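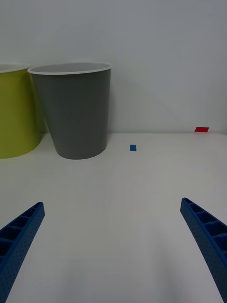 October
By Sharon Kinyua and Subira Nyanda

3. Table and bins

3.1 Setting

The sorting sessions were held in the ground floor workroom at Clernden. We used one table throughout. It has a white top and stands against a pale, plain wall, and the sorter works from the long side opposite the wall. In an earlier round at Shemweta the table stood under a shelf, and several people put things up there when they could not decide where they belonged. Those items were hard to score. A bare wall gave them no such option, and we kept it bare for all the sessions reported in this paper.

The white top was a compromise. Small pale items such as buttons, bread clips and bits of string are harder to see on it than on a dark cloth, and two people mentioned this in their comments. A cloth, though, slid when people swept items toward them with the side of the hand, and it had to be straightened between trials. We took it away after the pilot.

3.2 Bin position

Both bins are round and tapered. In the layout we call back-left, they stand on the left side of the table near the wall (Figure 2), and the middle is left as working space. In the front-right layout they are moved to the near edge by the sorter's right hand. Each person did half of the trials with one layout and half with the other, and the order was switched from one person to the next.

Figure 2. The sorting table with the two bins in the back-left layout.

The back-left layout came from watching how people clear a kitchen table at home. In the home visits, containers were mostly pushed to the back before any sorting began, and they stayed there even when this meant a longer reach. We wanted to know if the habit costs time, or if the clear space in front makes up for the reach.

Tape marks were tried for setting the bins down in the same place each time. People noticed the marks and moved a bin back onto its mark if they had knocked it, which they did not do when there were no marks. We dropped the tape and measured from the table corner with a ruler before each trial. If a bin shifted during a trial it was left where it ended up, and the shift was noted.

3.3 Items

Each trial began with a mixed pile of 50 small household items tipped out in the middle of the table. The piles were made up from a stock of 400 items bought or collected for the project – mainly kitchen drawer contents, sewing things and stationery. Nothing sharp was included, and nothing that rolls easily. Round beads were in the stock at first and were taken out when too many trials had to be stopped to look for them on the floor.

Items were packed in Custel bags, one bag to a trial, with a paper list inside. After each trial the contents of both bins were checked against the list. This took longer than the sorting did, and a second person helped where possible.

3.4 Instructions

People were told to put things to keep in one bin and things to throw out in the other. They were not told which bin to use for which purpose. They could lift the bins, tilt them, or pull them closer, and we said so at the start, as in the pilot many people had treated the bins as fixed. There was no time limit. A trial ended when the person said it was done, even if items were still on the table.

3.5 What was recorded

We noted the time for each trial, the number of items left over, any change of mind (an item taken out of a bin after being dropped in), and any bin that was moved by hand. Changes of mind were the least reliable of these. A hand that goes into a bin may only be pressing things down, and from the side the two are easy to confuse. Kinyua and Nyanda each scored the same 100 trials and then compared notes. They disagreed on 9, all of them over changes of mind, and the rule was tightened so that an item had to come clear of the rim to be scored.

Leftover items were kept in their own bag and are treated in Section 5, together with the Trendarden comments.

Last updated: October, 4:20 p.m.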